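To: the Dritelgate list
Subject: Re: Hex keys and small drivers, how many runs before we train?
Date: 2/11/25

Hello everyone,

First of all, thank you for such a thoughtful note, and I'm sorry it has sat in my inbox while I got the new batch uploaded. I'll answer in the order you asked, more or less.

> We have been copying your Porberg setup as closely as we can, but our
> policy is still poor at hex keys. It reaches for the right one and then
> closes beside it. Did you record the keys one at a time or all mixed
> together with the drivers? And do you throw away the runs where the
> operator fumbles? We've been deleting ours.

Mixed together, nearly always. We started with one tool on the table per run, back in June, and the model we got from those was lovely as long as you only ever showed it one tool on a table. So we went back and began again with a jumble: a few hex keys lying at whatever angle they fell, and a driver or two in among them. I was sad to set the old runs aside, but I'm glad we did it.

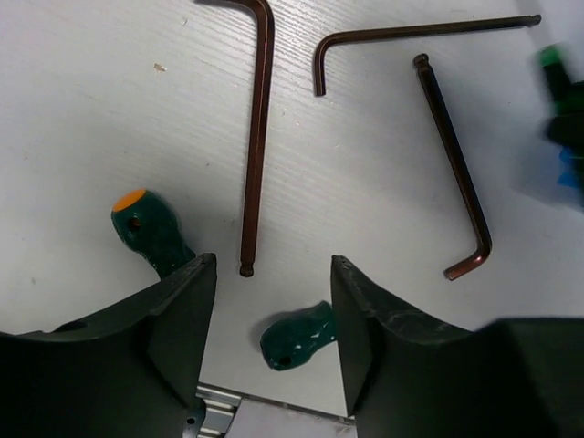
The hex keys are harder than they look for a person at the controls, too. They are thin and they lie flat, so there isn't much to get hold of, and the bend makes them swing when you lift by the wrong spot. We ask our operators to come straight down over the long arm and not to hurry the last little bit. If your runs were mostly recorded by people in a rush (ours were, at first!) the model will learn the rush along with everything else.

As for the fumbles, please don't delete them! We keep any run where the operator misses and then tries again in the same go, and mark it as a recovery. What we do throw out is a run where somebody gives up halfway or reaches in by hand to move a tool. At the last tally we had 3226 runs in the Pärn set, and I would much sooner have a few messy ones in there than teach the arm that every first try works.

You also asked about the drivers, and there I have less wisdom to offer. The slim ones are a pleasure once you get them standing up between the fingers, handle squeezed well down and the shaft pointing away. 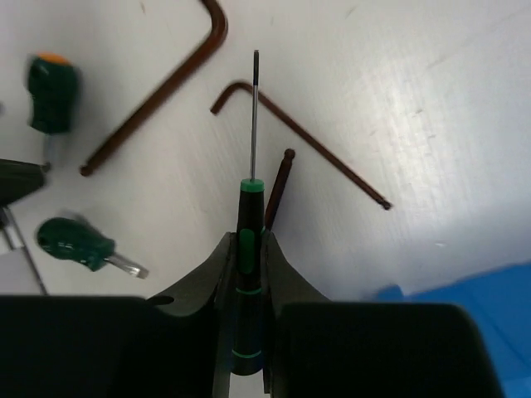
The stubby ones roll, so leave yourself some room on the table. We shuffle the tools by hand every 9 runs, and change the operator after 27, which seems to be the point where people start doing the same motion over and over without noticing. I'd be curious whether your folks last longer than ours do.

One more thing while I'm here. The labels in Plulent still list "hex key" and "Allen key" as two separate tools, and both have been used, sometimes by the same person on the same afternoon. I'm going through and changing everything to "hex key." If you have already downloaded the older files, could you please make the same change on your side before you merge anything?

Do write again if your gripper keeps closing beside the keys. I'd love to see a few of your runs, including the bad ones.

Warm wishes to all,
The Porberg recording desk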